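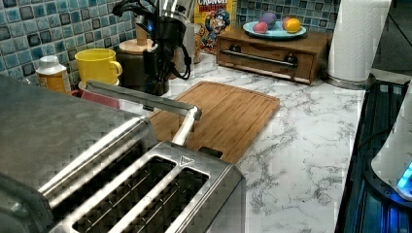 Toaster, slots from above.

Home Notebook Methods Archive
Last updated July 7, 2023

Loaf moisture loss, second run. Same flour (Lerkum), same tin, cooled on the rack before the first weighing. Scale checked with the 1,000 g mass before and after, no drift. Starting weight 702 g. Left uncovered overnight, loss 39 g. The bagged loaf is still on the shelf and gets weighed when the bag comes off.

Open problem is where the loss comes from. Weighing the whole loaf says nothing about crust against crumb, and the crust takes up water from the crumb while both are losing it to the room. Next run gets core samples – two from the center, two from just under the crust, oven-dried to constant weight.

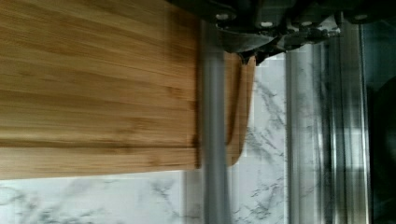
Darragh Tierney thinks the cores should be cut before the overnight stand as well, from a sister loaf, or there is no starting profile to compare against. He would also log room humidity at each weighing. Both go in.

Slicing losses are the other gap. Crumbs left behind count as moisture lost unless they go back on the pan, and a flat surface lets them scatter when the knife comes through the crust. A board with a shallow groove around the border, like the bamboo one on the counter, should hold most of them for brushing up. Will slice on that and weigh the crumbs separately.
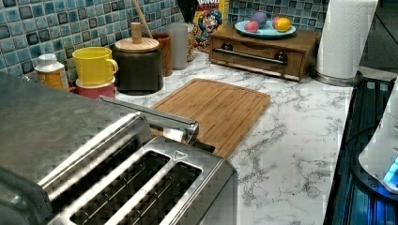 Bag type still to settle. Cleiton Damasceno has offered a roll of the Sader film for comparison with plain paper. Start that series in September, after the oven thermostat is replaced. Until then keep the shelf position fixed and label by bake, not by weighing.

3,971 views Share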